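Notebook, September, 7:40 a.m.

Finally got through the Skakirness appeal ruling, all 1078 numbered paragraphs of it, and what a read! It's the street preacher case Hongjun flagged for our religious speech collection. The lower court had fined the man for reading scripture aloud outside the Brukaritz town hall. On appeal the fine is gone, and the judges spend a whole section on whether quoting a holy text counts as making a statement of your own. Exactly the question we've been coding for, and they take it head on.

Vimala spotted that two of the seven judges agreed with the result but wrote separately. I'd skimmed right past that. Their version leans on freedom of worship, the majority's on free expression. We need a new column for this — call it "grounds" and keep it apart from "outcome."

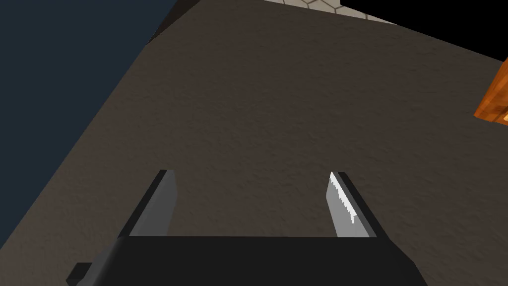 Open gripper

Next up, the Alva filings. The prosecutor there can still take the case higher, so mark it OPEN in the table and don't count it as an acquittal yet. Same for Trenia, where the church newsletter was pulled before any charge was brought. I'd love to get the newsletter text itself if the parish will share it.

To do: fix the paragraph links (they break after 1000), send Hongjun my notes on the separate opinion, ask Vimala to check my translation of "insult" against "threat."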